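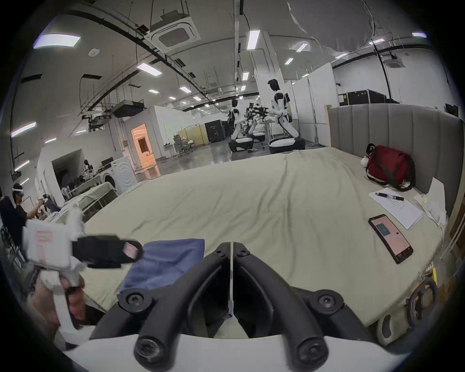
How do you teach a robot to make a bed?
Reading time: 2 minutes

Making a bed sounds easy, right? You grab the covers, give them a tug, and you're done! For a robot it's super hard. A block always keeps its shape, but a cloth can fold, bunch up and slide around in a zillion different ways.

So Mélanie Lemieux and Trevor Lachance are trying a neat idea in a project called Funero. People do the job first, and the robot learns by copying them!

Copying with grippers

There's a catch, though. Your hand has five fingers, and the robot's "hand" is a gripper with two jaws. So the people in Funero hold grippers too – one in each hand – and do the whole job with those. (Try picking up a sock with two pairs of kitchen tongs and you'll get the feeling!)

Each try is called a demonstration. While a person works, cameras record what the grippers are doing. Then a computer program studies all those demonstrations and looks for patterns. Where do the jaws close? Which way do they pull?

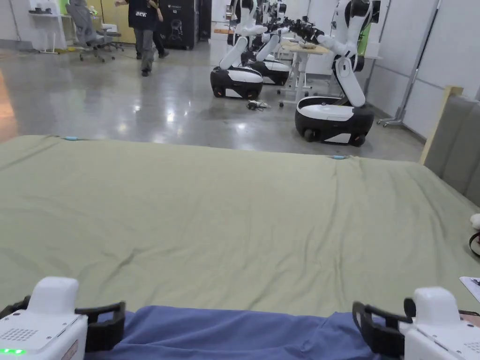
Two grippers, one blue cloth and a great big mattress.

What did they find out?

By July the team had 1,337 demonstrations. Wow! First they trained the robot using only tries with a neatly folded cloth. In 10 tests, it spread the cloth out 2 times. Then they added lots of messy starts, with the cloth all crumpled up, and trained it again. This time it managed 8 out of 10!

Mélanie thinks the messy tries help because the robot gets to learn how people fix a tricky spot. Next, the team wants to test pillowcases – and those have an inside and an outside, so wish them luck!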